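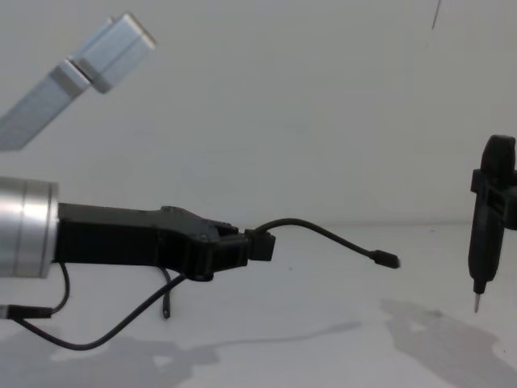
Zinderar abre su taller de cables y conectores en agosto

Redacción. Cables que nadie sabe de qué son, clavijas dobladas, puntas que ya no hacen contacto. De eso va el nuevo taller de Zinderar, que arranca en agosto en la planta baja de la antigua imprenta, con 50 plazas y una lista de espera que ya suma 74 nombres.

La idea es de Khoa Phan, técnico de Trustton durante años y ahora por su cuenta. Tres tardes, de 18:00 a 20:30. Primera: identificar y clasificar cables. Segunda: cortar, pelar, soldar. Tercera: conectores pequeños, los más delicados, con prácticas de enchufar y desenchufar sin forzar la clavija.

«La gente tira el aparato entero por un cable de tres euros», cuenta Phan. «Y casi siempre el fallo está en el último centímetro, junto al conector.»

El presupuesto es de 2.000 euros – estaño, puntas de recambio, tubo termorretráctil y poco más. Las mesas las pone el centro. Los soldadores los presta Zindus, la ferretería de la calle de atrás, que tambien recogerá los cables inservibles al acabar cada sesión.

Se pide a los inscritos que traigan de casa al menos un cable averiado. Mejor si es fino, de los de auriculares o de alimentación de aparatos pequeños. Nada de cables de red eléctrica, avisa la organización, ni alargadores, ni regletas. Eso queda para otro curso, quizá en invierno.

Đinh repite como ayudante. Định Đinh llevó el año pasado el banco de reparaciones del mercadillo Khương, donde los cargadores fueron con diferencia lo mas pedido. Esta vez se encargará de la mesa de pruebas, con un medidor de continuidad para comprobar cada pieza antes de que vuelva a casa.

Inscripción gratuita, en el mostrador de la entrada, por las mañanas. Edad mínima, 14 años. Los menores de 16, acompañados. Quien se quede fuera pasa directamente al segundo grupo – fechas por confirmar.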